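Kultberg 辣椒方言词表 数据说明

版本更新：2018年8月14日

这份词表收的是各地人怎么叫辣椒，以及跟辣椒有关的动作、味道和菜名。一共1588条，来自251位受访者，覆盖191个村镇。最早只是我自己记在本子上的东西，后来 Noemí Tlapale 把她整理的纳瓦特尔语借词对照表也并了进来，规模一下子就大了，我到现在翻起来还是很高兴！

文件

词条.csv：主表，一行一个词条，UTF-8 编码，逗号分隔。
受访者.csv：只有年龄段、性别和长住地，没有姓名。
地点.csv：村镇名与所属县。
对照.csv：Noemí 的部分，单独成表，用“编号”一列和主表连接。

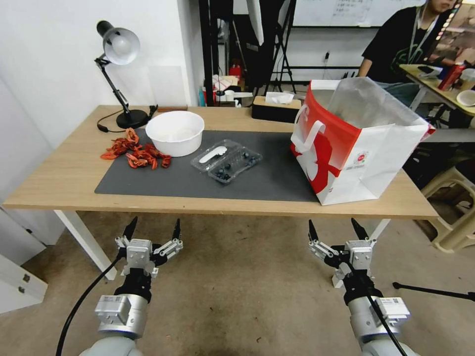 主表有8个字段：编号、词形、国际音标、普通话释义、词类、地点编号、受访者编号、备注。词形按受访者本人认可的写法录入，写不出来的用同音字加波浪号。我最喜欢的是“词类”里标作“状貌”的那一批，专门形容辣椒晒干以后的样子。像灯旁边白碗左手这一小堆，红里透橙，有几片卷着皱着，光是这个皱劲儿，主表里就有好几种说法，有的地方说“缩筋”，有的地方说“起褶子”，还有一位老太太说“椒老了要打卷”，整句照录在备注里。做词汇地图的朋友一定要看看这一类，分布非常漂亮，隔一条河就换一个词。

采集办法

先聊天，后问词。问词时不给选项，只问“这个你们叫什么”“家里老人怎么叫”。一个人给出两种叫法，就记成两条，备注里写明哪个先说。录音用 Fluluvance 切分，转写由两个人各做一遍，有出入的地方回去听原音。音标声调一律用五度数字，轻声记0。

三月份那一轮补了 Gulau 一带的材料，以前这片几乎是空白。那边把生吃的和晒干的分得很清，两个词连词根都不一样，对研究构词的人来说太有意思了。
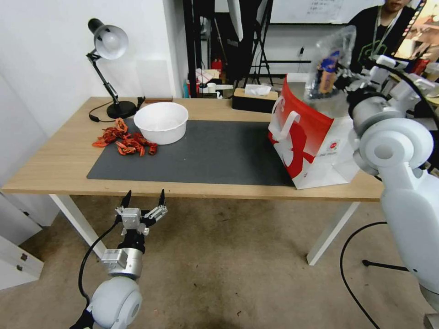

同一轮里还改了“辣”的释义。旧版只写一个“辣”字，结果舌头上的、嗓子眼里的、吃完过一阵才冒上来的，全混在一起。新版拆成三个义项，旧编号保留，后面加 a、b、c。用旧版跑过统计的，请重新跑一遍。

已知问题

“海椒”“番椒”“秦椒”几条在部分地点指的是品种，在另一些地点是总称，目前只在备注里区分，还没有单独字段。
年轻受访者偏少，词形的新旧更替不宜只凭这份表下结论。
对照.csv 里有几处重音符号在旧版 Excel 中会显示成问号，换成按 UTF-8 导入就好。
Bashir 子集的地点编号还是老格式，前面多一个字母 B，连接之前先去掉。

使用与引用

研究、教学、做字典、写菜谱都可以用，改过以后再发布请注明改了哪里。引用写“Kultberg 辣椒方言词表”加版本日期即可，用到对照.csv 的请同时署上 Noemí Tlapale。

补充词条

特别欢迎！发来词形、地点、大概读音就行，不会写音标也没关系，录一小段语音更好。同一个词换个村子再报一次也要，重复的地点正好能画出边界。目前最缺的是腌辣椒和辣椒籽的叫法，还有骂人、夸人时拿辣椒打比方的话，这类词平时问不出来，往往饭桌上才听得到，听到了请顺手记一笔。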